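Home Contents Chapters Glossary Teacher Notes Search

Chapter 4
Picking Up, Sorting, and Putting Away

By Refilwe Xaba
Revised in May

Most of the work of keeping a room in order is handling. An item is picked up, carried a short way, and set down somewhere else. In Chapter 3 you learned how to plan a storage area and how to measure shelves and drawers. This chapter covers what happens between the plan and the finished room: how to take items in hand, how to group them, and how to set them down so that the next person can find them.

The chapter is written for students in household services, stockroom work, and school housekeeping programs. The same methods apply in a small apartment kitchen and in a supply room with 700 stored items. What changes is how much labeling is needed and how many people have to agree on where things go.

Before you read

Think of a drawer or shelf you use every day. Write down what is in it without looking. Then open it and compare. Keep your notes, as you will need them for the exercise at the end of Section 4.2.

Words to know

Clear surface: a work area from which everything not needed for the task has been removed.
Handling: any picking up, turning, carrying, or setting down of an item.
Holding spot: a place where items wait during sorting.
Home: the place where an item is kept when no one is using it.
Like group: a set of items that are stored together because they are used together or have the same shape.
Reach zone: the space a person can work in without bending, stretching, or stepping.

4.1 Handling as work

Students new to this subject often think of tidying as a matter of decisions. Where should the bowls go? Should the tape be kept with the scissors? These are fair questions, and Chapter 3 dealt with them. But when a trained worker and a beginner are given the same shelf and the same plan, the trained worker still finishes sooner. Much of the difference is in the handling.

Consider a shelf of mixed supplies at a training site in Khumalo. The students there were asked to empty the shelf, wipe it, and return the items in order. One group took each item down, looked at it, put it on the table, picked it up again to wipe it, put it down, picked it up to check the label, and at last placed it on the shelf. The second group wiped and checked each item while it was still in the hand. Both groups did the job correctly. The first group took 55 minutes to do what the second did in 50. Five minutes is not a great saving on one shelf. Over a storeroom it adds up to a good part of the day.

The rule to take from this is simple. While an item is in your hand, do everything to it that needs to be done.

There are exceptions. Wet cleaning should be kept apart from the handling of paper goods, and anything sharp should be put down before you reach for a cloth. Section 4.5 deals with sharp and breakable items in more detail.

4.2 Setting up the surface

Begin with a clear surface. It should be close to the storage area and at a height where your elbows can stay near your sides. A counter 915 millimeters high suits many adults for standing work. Shorter workers may prefer a table, and anyone who will be sorting for a long time should have the choice to sit.

Divide the surface in your mind into two parts. The part nearest you is for the item you are handling. The part farther away is for holding spots. If you let the holding spots creep forward, you will soon be working in a space the size of a dinner plate, and you will start stacking things on top of each other to make room. Stop when this happens and move the holding spots back.

Trays are useful for holding spots. A tray can be lifted and carried to the shelf with everything on it. In the Stuvell method, which many schools teach, each like group gets its own tray and the trays are never mixed, even when one of them holds a single item. Other teachers find this too strict for home use. Either practice is acceptable in this course, provided you keep to one of them for the whole task.

Exercise 4A. Using your notes from the start of the chapter, decide how many like groups are in the drawer or shelf you chose. Empty it onto a clear surface, using one holding spot for each group. Did you need a holding spot for items that did not belong to any group? What did you put there?

4.3 Taking hold

The way you take hold of an item depends on its shape, its weight, and what it is made of. Learners tend to grip too hard. A tight grip tires the hand and gives you less feeling in the fingertips, so that you are slower to notice when something begins to slip.

Small, flat items are the hardest to lift from a smooth surface. Slide the item toward the edge of the table until part of it sticks out, then take it from above and below. Don't scrape at it with your nails. If it can't be slid, press down gently on one side to see whether the other side will lift.

Round items roll. Bring the fingers down on more than one side before closing them, and don't chase a rolling item across the surface. Let it stop, or put your free hand in its path.

Soft items, such as folded cloths, should be lifted from below with the fold facing you. If you pinch a cloth at the top, the fold opens and you will have to do it again.

Tall items are taken low on the body if they are heavy at the bottom and higher up if they are heavy at the top. When you don't know, tilt the item slightly and feel which way it wants to go.

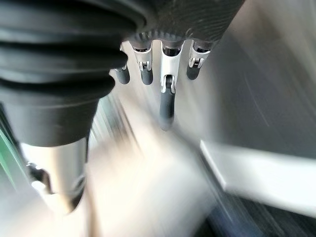
Setting down deserves as much care as picking up. Keep hold of the item until its full base is resting on the surface. Many breakages on open shelves happen at this point, when a worker has already started to think about the next thing and lets go a moment early. Listen as well. A hard knock means you came down too fast. A scrape means the item was still moving sideways when it touched.

When placing items in a row, work from the back of the shelf to the front and from the far side to the near side. This keeps your arm from passing over things you have already placed. Leave enough space between items for fingers to fit. A shelf that is packed edge to edge looks neat in the morning and is in disorder by the afternoon, as people have to pull out three things to get at one.

4.4 The order of work

For most tasks in this course you will follow the same order.

1. Clear the surface.
2. Set out trays or mark off holding spots.
3. Empty one shelf or one drawer. Do not empty the whole cabinet.
4. Wipe, check, and group each item while it is in your hand.
5. Clean the empty shelf and let it dry.
6. Return the groups, starting with those that go at the back.
7. Deal with what is left over.

Step 3 is the one students most often skip. Emptying everything at once feels like progress, but it leaves you with no free surface and no place to stop. If you are called away, the room can't be used until you return.

Step 7 needs a decision for every item left in the last holding spot. It may belong in a different room. It may be broken or out of date. It may simply have no home, in which case you must give it one and write it on the plan. At the Takero teaching kitchen, leftover items are kept in a marked tray until the end of the term, and whatever has not been asked for by then is given away.

Case for discussion

Nikcombe is a small guest house with one linen room. The shelves were arranged by size, with the largest items at the bottom. Staff complained that making up one bed meant taking items from every shelf. The manager rearranged the room so that everything needed for one bed was stored together. Making up beds became quicker, but putting away clean laundry became slower, because each load now had to be split between several places.

Discuss with a partner. Which arrangement would you choose? Would your answer change if one person did the laundry and another made the beds? What would you want to know about the room before deciding?

Section 4.5 begins with breakable items and the use of padding.

Previous chapter Next chapter Print Back to top

Comments (4)

mrs_tully_room12
We used 4A with ninth graders and it filled the whole period. I'd suggest having them do a pencil case first and the drawer for homework.

Dov
Is the counter height in inches anywhere? Our workbook only has inches and the students get stuck on the conversion.

P. Arden
Dov, it's 36 inches near enough. There is a table in the back of the printed edition.

lorna k
I worked in hotel linen for years and would go with the second arrangement every time. Laundry can be sorted on the cart on the way up, so the extra splitting isn't as bad as the case makes it sound. The part about leaving finger space should be in bold.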